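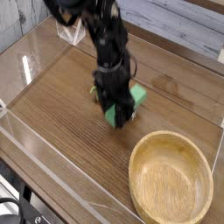 How can a small overhead arm place a soft block in a bowl without knowing the block's exact position in advance?

The position has to be measured at the start of each cycle, and the gripper has to tolerate whatever error is left. In our build the error comes mainly from the camera calibration and from backlash in the wrist. The report covers how we dealt with both and what is still open.

Lorkura: A Tabletop Sorting Cell
Final project report
Zhuoran Xiao and Yaqin Jiang
Submitted December 7, 2024

1. Background

Lorkura is a pick-and-place cell built at Brevel, the shared workshop on the ground floor of our building. We started in July with a secondhand arm and a tabletop. The original proposal was for a cell that sorted hardware by size. Our adviser, Dr. Ye, suggested soft objects as the first target, as a bad grasp on a screw can damage a finger and a bad grasp on foam costs only time.

The task was then reduced to one sentence: pick up a named object from the tabletop and release it inside a wooden bowl. The bowl stays in a fixed place. The objects do not.

2. Mechanical layout

The arm hangs over the table and works downward. We first tried mounting it on the table edge, but the elbow took up too much of the usable area and the reach on the far side was poor. Hanging it gave us the whole surface, at the cost of a taller support and more sway. A cross brace removed most of the sway. What remains shows up after fast moves and dies out before the descent begins, provided the controller waits. The wait is set to 2000 ms. It could be shorter, but we did not have time to measure how much shorter.

Clear acrylic surrounds the work area. It keeps objects from leaving the table and lets us watch from the side. The long side of the enclosure is 83 cm. Our first panels were cut to the outer dimension of the table instead of the inner one and had to be trimmed, which took most of a weekend and one saw blade.

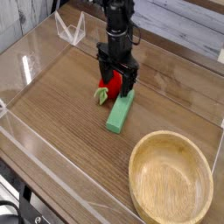

Grasp order turned out to matter more than we had planned for. With only the foam block in the cell, the software could choose any approach angle. With a second object close by, one finger needs space that the other object may already occupy. The planner now checks the footprint of both fingers at the opening width before it commits to an angle. If no angle is clear, it picks the object with the most free space around it and looks again afterward.

3. Control

Motion commands run on an Iser controller board connected to a laptop by USB. The laptop handles the camera and the planner; the board handles joint limits and the stop button. We kept these separate so that a crash on the laptop would leave the arm holding position.

A cycle has the following steps:

Move to the park position and capture a still.
Locate objects and choose a target.
Move above the target and wait.
Descend, close, and check the grip current.
Lift, move to the bowl, open.

The grip current check was added late. Before that, the arm would carry nothing to the bowl and report a completed cycle. The threshold is different for foam and plush, and at present it is set by hand from a table.

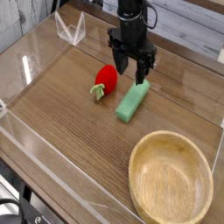

Calibration uses a printed grid laid flat on the table. This gives a good fit at table height and a poor one above it, so taller objects are located slightly too far from the camera axis. We apply a correction based on the expected height of each object class – a workable fix as long as the object is lying the way we assume. A depth sensor would remove the assumption but was outside the budget.

4. Problems and fixes

Glare. The tabletop is glossy and the overhead light reflects from it. Early versions of the detector marked bright patches as objects. Lowering the exposure and masking the acrylic edges fixed most cases.

Cable strain. The wrist cable was first routed tight against the arm and pulled at the connector during rotation. Leaving slack at the wrist solved this.

Finger height. The descent target was measured from the palm, while contact happens at the tips. We changed the reference point and remeasured the offset for each finger separately.

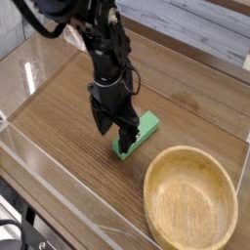
Figure 4. Gripper open, right finger against the left end of the green block.

5. Remaining work

The height correction should be replaced, and the grip threshold should be learned during a short setup routine. Yaqin Jiang will keep the code and wiring diagrams in the Brevel project folder. The cross brace drawing still shows the old hole spacing – use the dimensions written on the part itself.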